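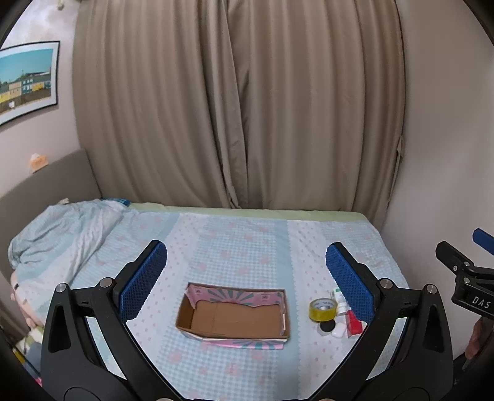
Projects > Clornex > Reports to Okley

Clornex household packing data – progress report

Period covered: January to 30 April 2023
Prepared by: Ifeanyi Okafor, data collection lead
Sent to: Marius Neagu, program manager, Okley

0 comments | 3 shares

1. Where we are

Collection is running in six homes, four in Bormont and two in Chisholm. Since the work started in January we have held 149 sessions and have 3,657 accepted examples on the server. Another 262 were recorded and then rejected at review. The rejected ones are kept in a separate folder and are not part of any total below.

One example means one complete task, from the moment both grippers come up to the start position until the operator lowers them again. A session is one visit by one operator to one room. Some sessions give us a lot of examples and some give very few, mostly depending on how long the reset takes between tries.

The proposal promised the first training set by the end of this period. That set is complete except for the labels on the Chisholm homes, which are behind. See section 5.

2. What we are collecting

The task family has not changed from the proposal. Small household items are placed into an open box, and in later tasks the box is closed. All of it is done with two hand-held grippers, one in each hand, with a camera on each. No arm is used during collection.

The items are things people already have at home: tape, small bottles, small round containers, and other odds and ends. We stopped bringing our own kit of objects after the second week. The operators had learned that kit too well and were picking everything up the same way, and the examples from different homes looked more alike than they should. Examples made with the old kit are still in the set but are tagged so they can be left out.

We work on whatever surface the household offers. So far this has been kitchen counters, dining tables, desks, floors and beds. Beds were not in the original plan. They were added after the first visits because people do pack on beds, and because the surface gives way under the box. A typical bed layout has an empty box in the middle of the mattress with the items next to it on the sheet – a roll of tape, a bottle with its cap on, a couple of smaller things – and nothing else moved out of the way. Blankets stay where they are. We ask households not to tidy up for us beyond making a place to stand.

Patterned sheets have turned out to be useful. Checks and stripes make it harder for the model to tell where an item ends, and a training set shot only on plain tabletops does badly when it meets them. In the small trial we ran at the end of March, the model trained on tabletop examples only reached for printed shapes on a sheet several times. The model trained on the mixed set did this less. It was a small trial and I would not put much weight on it yet.

3. How a session goes

The operator arrives, checks the batteries and free storage on both grippers, and does a short calibration in the room where the work will be done. Then the layout is set. There is a written card for each layout giving the kind of items and the rough arrangement, but not exact positions. The operator moves things between tries so that no two examples begin from the same placement.

After each example the operator marks it good, doubtful or bad. Doubtful ones are watched by a second person within two working days. This has worked well. Most of the 262 rejections were marked doubtful or bad on the spot, and review only confirmed it.

Reasons for rejection, most common first:

– the tracking was lost for part of the movement, usually close to a plain wall or a curtain
– one gripper stayed in front of the other's camera during the grasp
– the operator used a bare hand to steady the box
– the item was dropped and picked up again without a restart
– someone in the household walked through or spoke to the operator

The fourth one needs a decision. Dropped items that are picked up again are mistakes in one sense, but they are also examples of recovering from a mistake, and the training team would like some of them. From May we propose to keep these under their own tag. They would not count toward the totals in the agreement unless you want them to.

4. Changes since the last call

Finger pads. We changed the pads on all the grippers in February. The old smooth ones slid on bottle caps and on anything light and round. The textured ones hold better and wear more slowly. Examples from before and after the change are tagged separately.

Operators. We had three operators at the start and now have five. The two new ones trained for a week in our own rooms before going out. Their first sessions were reviewed in full and not only where marked doubtful.

Boxes. We now use whatever box is to hand, plain or printed, with or without a lid, with the flaps up or down. Early on we used a single size of plain brown carton. Boxes with loose or printed flaps are slower to work with and gave us a higher share of doubtful marks, but the training team has asked for more of them.

Start position. The grippers now begin each example above the near side of the box with the fingers open. Before this, operators began wherever they happened to be holding them, and the first second or two of many recordings was no use. The old recordings have been trimmed by hand. It took longer than it should have and I have asked for a script to do it next time.

5. Problems

Labeling in Chisholm. The two Chisholm homes came on later than planned and the labeling for them only started in the second half of April. The recordings are all there and have been reviewed. What is missing is the marking of when each grasp begins and ends. One person is on this now. We expect to finish by the end of May.

Tracking near plain walls. Bedrooms are the worst for this. With a plain wall on one side and long curtains on the other, there is not much for the cameras to hold on to, and when the operator leans in close the position drifts. Framed pictures and busy bedding help. We do not want to put up markers in people's homes, so for now operators are told to keep more of the room in view at the start of each example and to slow down close to the wall. Drift is down since we began doing this, though it has not gone away.

Tired hands. The grippers are not heavy but holding two of them over a bed for a long session is hard on the wrists and lower back. A bed is lower than a table and the operator is bent over the whole time. We have cut bed sessions short and put in a fixed break. This lowers the number of examples per visit, and we would like the target for bed sessions to reflect it.

Privacy. Two households asked for rooms to be removed after recording. Both requests were met the same day and those examples are gone, including from backups. They do not appear in any of the figures here. The consent sheet now has a line asking about pictures, mail and papers in view before we begin.

6. Spending

Spending is inside the budget. Travel is under, as most of the homes are close together. Operator pay is over by a small amount from the extra training week. Marius, you agreed in March that the travel money could cover this, and the finance sheet attached to this report shows it moved across. No further change is asked for in this period.

Storage will need looking at before the summer. The recordings take more room than the proposal allowed for, mainly from keeping both camera streams at full quality. We could reduce the quality of the older ones. I would rather not do that until the training team has said what they need, and will come back to you with a cost either way.

7. Next period

The plan from May is:

– finish the Chisholm labels and freeze the first training set
– start the closing tasks, where the flaps are folded down and taped
– begin collecting recovery examples, if you agree to the separate tag
– rerun the March trial with the full set, on a real pair of arms in the Bormont lab
– move two of the operators to floor layouts, which are thin at the moment

The closing tasks will be slow to begin with. Pulling tape off the roll with two grippers is difficult and our operators do not yet do it cleanly every time. I would plan on a higher rejection rate for the first few weeks.

8. Decisions we need from Okley

Whether recovery examples may be collected under their own tag, and whether they count.

Whether the per-session target can be lower for beds.

Whether the first training set can be delivered in two parts, with Bormont now and Chisholm once the labels are finished. The Bormont part is ready and can be sent over on request.

I am available for a call on any of these. Marius has my direct number.

Ifeanyi Okafor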